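Ticket 3837: left and right swap partway through a demo
Product: Sekel handheld gripper kit
Opened by: Remedios Rivera, Umali
Status: closed, grudgingly

We teach the arm to move a cup by doing it ourselves with a gripper in each hand, then replaying the tracks. On replay the arm does a fine job until the hands come close together, at which point left believes it is right and the whole thing tries to tie a knot in itself. I have sympathy, but I also have a deadline.

Tried so far:
- Restarted everything. Felt better. No change.
- Recalibrated the head camera. No change.
- Wiped the markers with a cloth, as the manual suggests on every page. No change.
- Recorded 15 new demos, slowly, like someone defusing a cup. The swap showed up in 2 of them, both during the approach.

Setup is the usual tabletop one, cup and glass, operator seated, square markers on the housings. 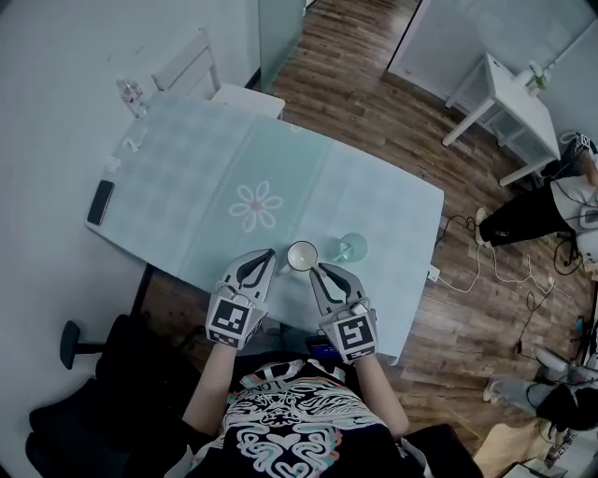
Iwona Wilczyńska: Please check the marker IDs in the session file before recording anything else. If both hands were registered from the same profile, the tracker guesses by position, and it guesses well until the hands get close.

Checked. Both hands were on the same profile. It was copied over in August when we moved from the Kovholm build, and I would love to blame Kovholm, but the file history has my initials in it.

Gave each hand its own profile, deleted the cached tracks, recorded again. Left stayed left for the entire session. The replay picked up the cup and put it down where I had put it down, slightly crooked, a faithful copy of my own work.

Remaining: 382 older demos with the bad profile. Iwona says the relabel script can fix them offline. Running it overnight.

Closed 18/10/2018.

Comments (3)

tapeandhope: Same fault on our Etivus pair. Thanks for posting the boring version of the fix.

mlk_bench: Does the relabel script keep the timestamps?

R. Rivera: It does if you run it on a copy. Ask me how I know.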